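The Drotside Inheritance
A novel by Geetha Panicker

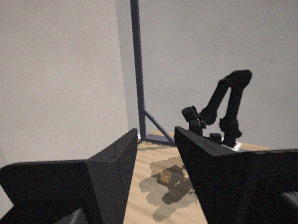
Print this page
E-mail this page

Clestow Press is pleased to offer The Drotside Inheritance in hardcover, trade paperback, and electronic editions. The novel is the second in the Annan Cycle and may be read on its own. Readers who wish to begin with the first volume, The Salt Ledger, will find ordering details at the foot of this page.

About the Book

The orbital settlement of Drotside was built to last 80 years. It is now well past that age, and the families who keep its air and water moving have stopped telling the lower decks how much is left. Ineke Sorrel, a junior clerk in the settlement's probate office, is assigned the estate of a pump engineer who died without heirs. The work should take an afternoon. Among the engineer's effects she finds a deed, properly witnessed and stamped, that gives the holder title to the moon of Annan and to everything beneath its ice.

The deed names Ineke's grandmother, a woman the official register says was never born.

Before the probate office can seal the file, Ineke boards a freight hauler bound for Annan with the deed sewn into her coat. Her companions are a pilot who has lost his license in two jurisdictions and a retired surveyor who mapped the ice as a young woman and has refused to speak of it since. Behind them comes Marshal Tobin Rusk of the Skurkau Combine, a patient man with a warrant and a private interest in seeing that the deed is never read aloud in court.

What lies under the ice has been waiting a good deal longer than any of them -- and it has its own view of who owns the moon.

From the Opening Chapter

"The dead man had left seven shirts, a kettle, and a moon. Ineke entered the shirts first. There was a form for shirts. She entered the kettle under household goods, small, and noted the dent in its side, as the regulations required. Then she sat for some time with the third item on the desk in front of her and the lamp turned low, listening to the pumps on the deck below. They had developed a knock over the winter. Everyone heard it. It had become impolite to mention."

Notes from Early Readers

"Panicker writes about paperwork the way other authors write about sword fights. I read the courtroom chapters twice and would gladly have had more of them."
-- Wumpini Osei, author of A Tax on Starlight

"The best portrait of a failing habitat I have come across in years. The politics are sharp, the surveyor is a marvelous creation, and the final descent kept me up until 2 in the morning."
-- Gifty Dankwa, author of the Harrow Gate novels

"A slower book than The Salt Ledger, and a stronger one."
-- Kwadwo Asamoah, editor, The Lantern Deck Review

About the Author

Geetha Panicker worked for several years as a records officer before turning to fiction. Her short stories have been collected in Minor Tonnage, also published by Clestow Press. The Salt Ledger, her first novel, introduced the settlements of the Annan system and the long dispute over their water. She is at work on the third volume of the cycle, which returns to the Skurkau Combine and takes place a generation later.

Editions and Availability

The hardcover edition is printed on acid-free paper and sewn in sections, with a ribbon marker and a fold-out map of the Annan system drawn by Young-sook Heo. The map also appears in the trade paperback as a double-page spread. In the electronic edition it is supplied as a separate plate at the end of the text, and readers using smaller devices may prefer to view it turned sideways.

Hardcover and electronic editions are available now. The trade paperback will be released in July and may be ordered in advance. Payment for advance orders is taken at the time of dispatch.

A limited number of hardcover copies have been signed by the author on a tipped-in page. These are sold only through the Clestow Press order desk and are restricted to 2 copies per customer. Signed copies cannot be personalized.

Orders for the hardcover and paperback are normally dispatched within 5 working days. Customers who receive a damaged copy should retain the packaging and notify the order desk, which will arrange a replacement. Electronic editions are not returnable once downloaded.

Libraries, Schools, and Reading Groups

Libraries may order all editions on standard trade terms. Reading groups purchasing 7 or more copies of the paperback will receive a discussion guide with their order. The guide discusses the ending in full -- group leaders may wish to hold it back until all members have finished the book.

Requests for review copies, translation rights, and audio rights should be made in writing to the rights department, stating the name of the publication or firm.

Also in the Annan Cycle

The Salt Ledger (Book One). Trade paperback and electronic editions. The hardcover is out of print.

Print this page
E-mail this page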